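Stodgate workshop puts two-handed robot on a fixed service round

The robotics workshop at Stodgate has moved its two-handed sorting robot to a fixed service round, after a run of stoppages in April that were traced to the right wrist.
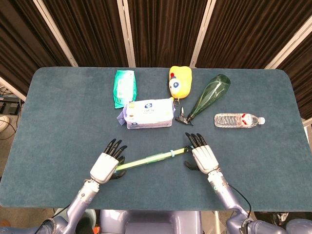 Under the new routine the hands are checked every 2,000 grasps. Erasto Mutiso, who looks after the cell, brings both arms down to the table, cuts the drive power and works each finger through its travel by hand. Any joint that feels stiff is cleaned and tried again. The complete check takes 29 minutes, and most of that goes on the thumbs.

The stoppages began when the right hand started dropping out in the middle of a task. Mutiso and Gladys Kioko changed a finger motor first, with no effect, then found a worn connector at the wrist. It was replaced with a part from Denmont, and the cable was given more slack for when the elbow bends.

Kioko has also rewritten the start-up steps. The arms now wait 15 seconds in their rest position before the first reach, and the cell will not start if the two wrists report different software versions.

The test objects are ordinary household things, among them packs of tissues, bottles and a soft toy. They are laid out on a felt-covered table with curtains behind it. Kioko said the felt would be brushed at each service, as lint had been getting into the finger joints.

A second cell is due to be fitted out at the Flondwood site, using the same checklist. Marlies Nägeli will run it.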